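Ticket 316: Episode 4 stops early in the Hilix player, plays fine as a download
Status: Closed
Product: Zumora audio hosting
Opened by: Laimutė Paju
Assigned to: Uwe Hinrichs

Laimutė Paju wrote:

Hello Zumora folks! First off, I love the new station pages, they look so much better than what we had. We've been putting our radio series "The Schwerdtfeger Songbook" online one half-hour at a time (it's about a family of traveling organ builders and the hymn tunes they carried from town to town, and I could talk about it all day). Episodes 1 through 3 play beautifully. Episode 4 stops dead at 118 seconds, right in the middle of Hildegard Weidemann singing the harvest tune in her kitchen, and the player jumps back to the start.

What I've tried so far:
- Two browsers on my laptop, plus my phone. Same spot every time.
- Downloading the file from the episode page. Plays all the way through, kitchen song and all!
- Uploading it again under a new name. No change.
- Reading the player help page twice, the second time with my glasses on.

The episode goes out on air Tue 31 October and I'd really like the web version working by that evening. Thank you!

Uwe Hinrichs replied:

Hi Laimutė, great write-up, and what a series. I put episode 1 on to test and ended up hearing the whole thing.

I get the same stop at the same second. The upload is complete on our side, so please don't send it again. Could you tell me which program made the final MP3, and whether episode 4 was made any differently from the others?

Laimutė Paju wrote:

Oh, good question! Episodes 1 to 3 were mixed by Wolfram Voß at the station. Episode 4 I finished myself, in Clorkaveck, my first time ever mixing a full half hour. I used the export setting called "Small file, spoken word." I also added chapter markers so people can hop straight to the songs. Wolfram never used those.

Uwe Hinrichs replied:

Two very good clues. I made two copies of your file and put them on a hidden test page:

Copy A, chapter markers taken out, audio untouched: stops at 118 seconds.
Copy B, chapter markers kept, audio saved again at a constant bit rate: plays to the end.

So your chapters are innocent. The "Small file" setting writes a variable bit rate, and in your export the header at the front of the file gives the wrong length. Hilix trusts that header and thinks the show is over. Your desktop player ignores it and keeps reading, so the download sounded fine.
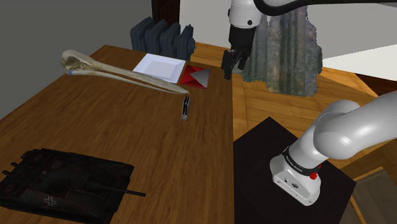 Steps to fix
1. Open the episode 4 project in Clorkaveck and go to Export.
2. Pick "Custom" in place of "Small file, spoken word."
3. Set bit rate mode to Constant. Leave the chapter box checked.
4. Export, then use Replace Audio on the episode page. Replace Audio keeps your link and your play count, which a fresh upload won't.
5. Clear the player cache under Station Settings, then reload the page.

Laimutė Paju wrote:

It works!! I listened from the first organ chord to the credits, and the chapters show up under the player with all the tune names. Hildegard gets to finish her song! Sieglinde Hellwig, who did our interviews, has checked it on her old tablet too and it plays there.

One small thing: the page still shows the old running time next to the title.

Uwe Hinrichs replied:

Wonderful news! The running time is stored separately and gets read again overnight. I've pushed it through by hand for you, so reload and you should see the right one. I've also added a note on variable bit rate files to the player help page and passed the header problem to the people who look after Hilix.

Laimutė Paju wrote:

Running time is right now. Please go ahead and close this, and thank you so much. Episode 5 has a barrel organ in it!

Ticket closed by Uwe Hinrichs. Reason: solved, file exported again.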